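What Happens After a Break-In?
Falton Kids' News Desk
30 June 2019

If you live in Falton, you probably heard that somebody broke into the Flallier bike shop this month. I cover police news for the grown-up pages, and since then I've gotten a stack of notes from kids who want to know what goes on after a thing like that. Who comes? What do they look for? Can the shop get its bikes back? So I'm borrowing this page to answer you!

First, what we know. The shop was closed and it was nighttime. Somebody got in through the back door and left with two bikes and 150 dollars from the cash drawer. No one was inside and no one was hurt. A worker found the door open in the morning and called the police.

That kind of crime is called a burglary. People mix it up with robbery all the time (grown-ups too, and I have had to fix it in my own stories more than once). A burglary is when someone goes into a building without permission, planning to steal or do some other crime in there. A robbery is when someone takes a thing from a person by force or by scaring them. Plain old stealing, like walking off with a skateboard someone left on the grass, is usually called theft. The exact rules change a bit from state to state, but that's the main idea.

So, the worker sees the open door. The smart move is to stay outside and call from a safe spot, and that's what this worker did. You never know if somebody is still in there. It's tempting to run in and see what's gone, but walking around can also smudge things the police will want to look at later.

The first people to show up are patrol officers. They're the ones in uniform you see driving around town. They check that the building is empty, and then they ask a lot of questions. Who locked up last night? Which doors were locked? Does anybody else have a key? They write the answers down in a report, and the report gets a number. If you ever have something stolen, your family should hang on to that number, as an insurance company will ask for it.

Next comes the part you've seen on TV, only slower. Someone takes pictures of the door, the floor and the drawer before anything gets moved. Then they look for evidence. Evidence is anything that helps show what happened. It can be a shoe print in the mud, a scratch on a lock, a video, or a thing somebody saw or heard.

Fingerprints are evidence too. The tips of your fingers have tiny ridges on them, and the ridges have a little sweat and oil on them, so when you touch something smooth you can leave a pattern behind. An officer brushes on a fine powder that sticks to the pattern, lifts it with clear tape, and puts the tape on a card. Rough stuff like brick or a knitted sweater is a lot harder. And even a good print doesn't solve the case by itself! A bike shop is full of prints from customers who came in to get a tire fixed.

After that, a detective may take over. A detective spends much more time talking and typing than chasing people. When I stopped by the shop, one was going down Paracha Street asking the neighbors if they had heard anything. Over at Ploltier, the bakery next door, they start mixing dough long before sunrise, so of course the detective wanted to talk to them. I did too, and I came away with a cinnamon roll. 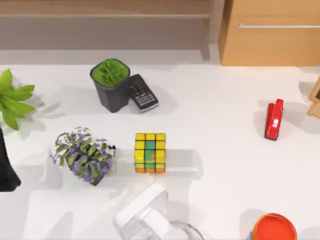 Can the police find a stolen bike?

Sometimes they can, and it's much easier if the owner knows the serial number. That is a line of numbers and letters stamped into the metal, often underneath, near the pedals. No two bikes from the same company should have the same one. Police can put the number in a computer system, and if the bike turns up in another town, an officer there can look it up and find out where it belongs. Ask a grown-up to help you flip your bike over and write the number down tonight. Take a picture of the whole bike while you're at it.

Now for a word you'll see in almost every story I write: "suspect." A suspect is a person the police think might have done it. Might! It doesn't mean the person did. If the police have enough evidence they can arrest someone, and then a lawyer called a prosecutor decides whether to charge them, which means officially saying in court, "We believe you broke this law." Even then, the person is treated as innocent unless they say they're guilty or the court finds that they are. That's why I'm picky about my words. If I called someone a burglar in the paper and I was wrong, it could hurt that person for years.

As I write this, no one has been arrested for the bike shop break-in. The shop is offering a 100 dollar reward for information, and it has paid 125 dollars for a new lock on the back door.

A few of you told me you felt nervous at bedtime after hearing about it. I get that. It can feel strange when something bad happens in a place you know — I buy my own inner tubes there. Talk to a grown-up you trust about it, and maybe go along when they lock up for the night so you can see how it's done.

And if you think you saw or heard something that could help, tell a parent or a teacher, and they can call the police with you. Please don't go looking for clues behind the shop by yourself. Small things count, even a noise you thought was a raccoon. Tell them what you noticed, and if you aren't sure about part of it, say so. "I don't know" is a perfectly good answer to give a detective.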